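Home | Essays | Clubs | Archive | Contact

Sunday, June 8, 2025
By Usha Krishnan

Let the Robots Do the Small Stuff

I get asked every June why our robotics club doesn't build something that fights or shoots baskets. Parents ask, mostly, and my brother-in-law (every holiday!). My answer is that I'd much rather watch a student spend an afternoon on a birthday cake. Birthday candles are thin, a cake is soft, and a little card that says "Handmade" has no interest in standing up for anybody. You learn a lot about force and angles from a thing like that. 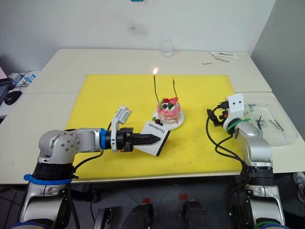
Boring jobs are the hard ones

Cameron McKinnon, who co-runs the club with me, likes competitions more than I do, and we've been having the same argument for 3 years. He says kids need a score. Fine, but a score tells you who won, and I want them to care about why a grip slipped. A cotton swab held near a model of somebody's teeth will get you there faster than any trophy I know of.
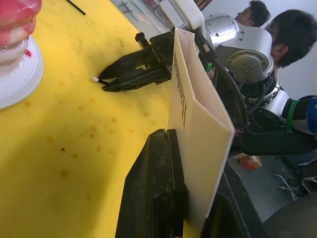

And yes, it's slow. Our team Stinis once wrote up to 200 lines of notes on picking up one skinny stick, and I read every one of them with a big cup of tea and loved it. Team Gumosard threw their plan out and started over the same week. That's a club working the way it should, if you ask me, and it makes a terrible highlight reel.

Then there's fire, which I know makes people nervous. I was nervous too! But a match is such an honest little deadline. It burns down whether your code is ready or not, and students who shrug at a late homework assignment suddenly get very serious about timing. 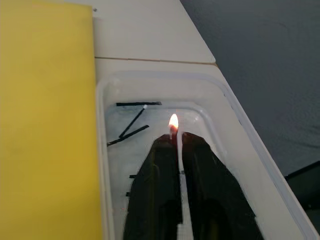
Cameron came around on that one, a bit. He still wants to spend 300 dollars on entry fees next year, and I still want to spend it on spare fingertips, and we'll probably split it and both grumble. What I won't give up is the table time. Give me two arms, a pile of fiddly little things and a couple of kids arguing over which side should reach first, and I'm happy till dinner. 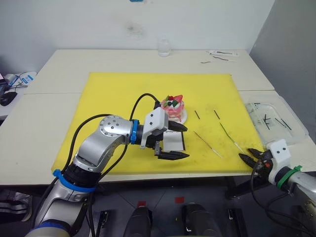 Cake, card and skewers at the two-arm table.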